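Why does my policy do worse with more demonstrations?
Posted by Henok Hailu in Imitation Learning 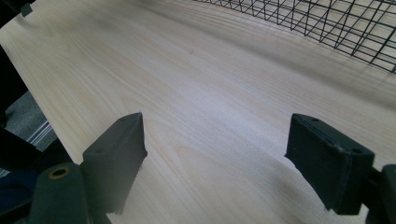 I'm trying to reproduce the data scaling result from the Oltano report with our own hand-held gripper demos. They claim success keeps going up with every batch. Mine went up until 100 demos, then dropped when I trained on all 305. The task is picking up small parts from a pine-colored board with a black wire mesh toward the far side. Same network, same learning rate, wrist view only. Evaluation is 10 trials per checkpoint. Has anyone seen this, and is it the data or the training?

Perla Bañuelos
Ten trials is too few to say it dropped at all. We had two checkpoints at Montes that swapped places when we ran them again. Run 33 trials each with fixed start positions, and alternate the checkpoints so that lighting and wear affect both the same way.
Then look at who recorded the later demos. Ours got worse when a second person joined who approached from the other side – the policy averaged the two and stopped in between. Train on each person's demos separately and compare.
Also check your step count. If you kept the number of epochs from the small set, fine. If you kept the number of steps, the big set is undertrained.

Braulio Cuevas
Probably overfitting. Add more augmentation.

Rigoberto Contreras
More data doesn't usually cause overfitting, so I'd start with Perla's list. One more thing to check is the fingertip calibration between sessions. A gripper opening that is recorded a few millimeters off in half the set will give you missed grasps that look like a model problem.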